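Laundry Tips from the Kerkance Robot Club

We have spent a school year teaching two robot arms to fold shirts, and most of us now fold better at home than we did in September. The arms are coming along too.
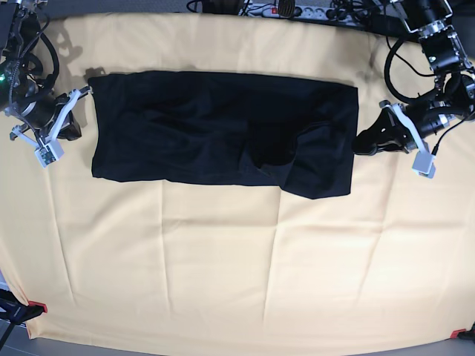 Clamp your cloth. A tablecloth over the work surface saves the fabric from snagging, but an unclamped one travels with the laundry. Two small clamps at the front corners will do. Iron it first if you're proud. We aren't.

Pick a background that argues with the shirt. Black on pale yellow is easy on a camera and on a tired parent. Black on navy cost us most of October.

Hold both ends before you move anything. Matilde Cardoso's rule is "grip, grip, then think," and it works for bedsheets as well as for motors.

Pull until it's flat, then stop. Our early code did not know about stopping, and we apologize to the Clomau gym for the T-shirt.

Hunt down the sleeve. There is always a lump on one side, and it is nearly always a sleeve. Smooth it before the next fold, or you'll be folding the lump for the rest of the afternoon.

Keep cables and power strips behind the work – a dangling cord will find a cuff.

Practice on one shirt. Aušra Pētersons logged 247 folds on hers before the Fandavbridge meet, and we're aiming for 1000 by summer. You can probably quit sooner.

Socks are next year's project. Please lower your expectations now.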